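Week 4: Can it do the chores yet?

Udavgate unit, notes to go with the lecture, 24 May 2023

Okay, last week I promised we'd leave the factory floor and go home, so let's talk about tidying up. I get asked at every barbecue when a robot will do the housework, and my answer is still "some of it, slowly, if you're not fussy about where things end up".

Start with snack packets. A tin of tomatoes is a lovely thing for a machine, rigid and the same shape every day. A crinkly packet is a horror! It creases when you squeeze it, the shiny film throws light back at the camera, and the printing might be sideways or upside down when you go looking for the label. Pile a few together on a patterned blanket and even finding the edges gets hard.
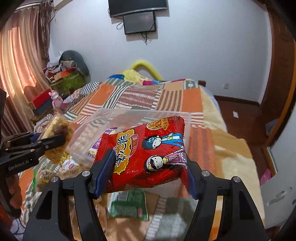 Where we've got to

In the Otari trials we went through 800 grasps on soft packaging in April. Picking up one packet on a bare bench was fine (boring, even, which I was thrilled about). Putting it into an open plastic bag was where my colour drained, as the bag kept folding shut on the fingers. Two grippers help a lot, one to hold and one to place, but then you've got to stop them colliding.

The Tuvness line does better on the shop floor, and I'd put that down to trays. Everything arrives facing the same way. Have a look at your own bedroom and tell me how many trays you see.

For the tute

Read the Tan handout, sections 3 and 4. Then spend 30 minutes tidying something at home and jot down every time you use your second hand. Bring the list with you, messy is fine.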